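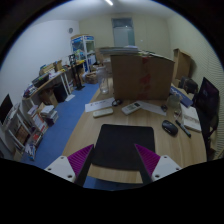
Der Studierendenclub Hurkora arbeitet seit Februar an einem Handgreifer, mit dem sich einfache Schreibtischtätigkeiten als Demonstration aufzeichnen lassen. Geführt wird das Werkzeug von Hand, ein Roboterarm kommt erst in der zweiten Projekthälfte hinzu. Die beiden Finger tragen gerippte Einsätze in Magenta, verschraubt an hellen Trägerplatten. Als Testfeld dient ein gewöhnlicher Arbeitsplatz mit Mauspad, Maus, Stift und Fernbedienung, dahinter ein großer Karton. Leergeräumt wird der Tisch für die Aufnahmen nicht. Das Regelwerk des Wettbewerbs, an dem die Gruppe teilnimmt, verlangt ausdrücklich eine unaufgeräumte Umgebung.

13.08.2026
Drucken | Per E-Mail versenden
10 Kommentare

Der Wettbewerb heißt Privia und richtet sich an Hochschulgruppen ohne eigenes Forschungsbudget. Gewertet werden Greifaufgaben an Alltagsgegenständen. Jedes Team reicht einen Datensatz, ein darauf trainiertes Modell und eine Dokumentation ein. Die Aufgaben sind bewusst kurz gehalten: Gegenstand anfahren, greifen, an der Zielposition ablegen, Finger öffnen. Abzüge gibt es für das Verschieben unbeteiligter Objekte und für jeden Kontakt mit der Tischkante.

Das Projekt läuft clubintern unter dem Namen Fawzy. Bis zum Redaktionsschluss lagen 766 verwertbare Demonstrationen vor. Verworfen wird eine Aufnahme, wenn die Lageschätzung der Kamera abreißt oder die Fingeröffnung nicht lückenlos protokolliert ist. Beides kam in den ersten Wochen häufig vor. Ursache waren zu schnelle Schwenks am Anfang der Bewegung. Inzwischen gilt die Vorgabe, das Werkzeug vor jedem Anfahren zwei Sekunden ruhig zu halten.

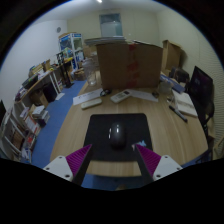

Maus auf dem Mauspad, im Vordergrund die beiden Greiffinger. Foto: Hurkora

Die Computermaus zählt zu den unangenehmeren Objekten. Ihre Oberseite ist gewölbt, die Flanken laufen je nach Modell nach unten ein, und bei zu hohem Ansatz rutschen die Finger nach oben ab. Der Club hat dafür die Rippengeometrie der Einsätze mehrfach geändert. Engere Rippen passten sich besser an, ermüdeten aber früher am Übergang zur Trägerplatte. Die jetzige Fassung ist ein Kompromiss, den die Gruppe in ihrer Dokumentation auch so bezeichnet. Filament und Schrauben stellt der Werkstattverein Plenwood, der dem Club außerdem an zwei Abenden im Monat seine Drucker überlässt.

Schwieriger als die Mechanik ist die Verteilung der Daten. Wer immer von derselben Seite greift, bringt dem Modell genau diese Seite bei. Die Mitglieder wechseln deshalb nach jeweils 10 Durchgängen die Person am Werkzeug und verändern die Ausgangslage des Objekts. Auch ein Mauspad ist dabei nicht neutral: Vor der schwarzen Fläche hebt sich eine schwarze Maus nur schwach ab, vor hellem Holz deutlich. Beide Fälle gehören in den Datensatz, und zwar getrennt ausgewiesen.

Offen ist die Übertragung auf den Arm. Die Finger sollen unverändert montiert werden, der Adapterflansch ist konstruiert, aber noch nicht gefertigt. Ungeklärt bleibt auch, wie stark die Verzögerung der Steuerung ins Gewicht fällt, die es beim handgeführten Betrieb nicht gibt. Erste Versuche sind für das kommende Semester angesetzt.

Artikel teilen (2)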